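Workshop > Notebooks > Gripper bench > December

Wrist camera on the Mollah gripper, second attempt

Started 9:40. Plan for today was to finish the comparison between the two wrist cameras, the Drurkunero one which came with the arm and the small Provulska one we bought as spare. Same arm, same Mollah gripper, same bracket. I change only the camera and the lens setting, otherwise I will not know what I am comparing.

Before anything I repeated the hand-eye calibration, because the bracket was taken off last week for the new screws. First try was poor. I had forgotten to put the tool weight back in the controller after the reset, so the arm was sagging a little at the far poses. Corrected this, ran again, and the numbers came back to normal. Please, whoever resets the Godier controller, write it on the sheet beside the switch. It cost me most of an hour.

Settings for the Provulska camera, so I can find them later:
exposure 2000 (microseconds, fixed)
gain on auto, to be changed
focus ring locked at 200 mm
compression on, the default level

The 200 mm I took from the old setup with the longer fingers. With the Mollah fingers the camera sits lower, and when the gripper goes down for a grasp the lens is much nearer to things than I had in mind when I locked the ring. I knew this was a compromise but I wanted one fixed focus for the complete approach. The autofocus on the Drurkunero camera was hunting all the time yesterday and I did not want that problem on both sides of the comparison.

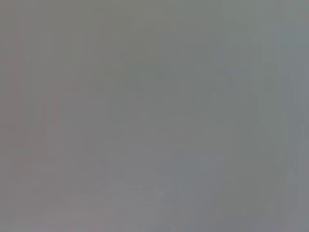 So a frame like number 1137 is of no use for the last part of the approach. There is no edge anywhere that the tracker can hold, only soft grey with some change of tone from one side to the other. I looked at it with the contrast pulled up and found faint vertical stripes and blocks from the compression, more in the upper half, and the detector was quite happy to propose corners there. This worries me more than the blur. If the tracker says "lost", the arm stops and no harm is done. If it finds corners in compression blocks, the arm will follow them.

For now I put a check before the tracker: if sharpness is under 50 in the centre window, skip the frame and keep the last good pose. The value is a guess from looking at a few frames this morning and must be tuned properly. Also the scale will be different for the Drurkunero camera, so do not copy it over.

Unplugged the camera over lunch and plugged it in again, to see if the settings survive. Exposure yes, gain no. It goes back to auto without any message.

Afternoon. Moved the bracket up to the second pair of holes. The cable is now a bit tight when joint six turns fully to the left, and I limited that joint in software until we have a longer cable. I have not repeated the calibration in the new position, so nothing from this afternoon should go in the comparison table.

Still open:
– compression off, see if the network can carry it
– focus ring nearer, maybe two fixed settings and compare
– gain fixed, and read it back after every start
– longer cable, ask for the flexible type
– same approach with the Drurkunero camera, autofocus disabled

The gripper itself I have little to say about today. The Mollah closes more evenly than the old one, but the left finger pad has started to lift at the tip – glue again, I think. I pressed it back and marked the edge with pencil to see if it moves.

Stopped 16:50, controller left on, brakes on.

Filed under: Grippers & end effectors, Cameras, Bench notes

This site uses cookies to remember your login and display settings. Accept | Manage preferences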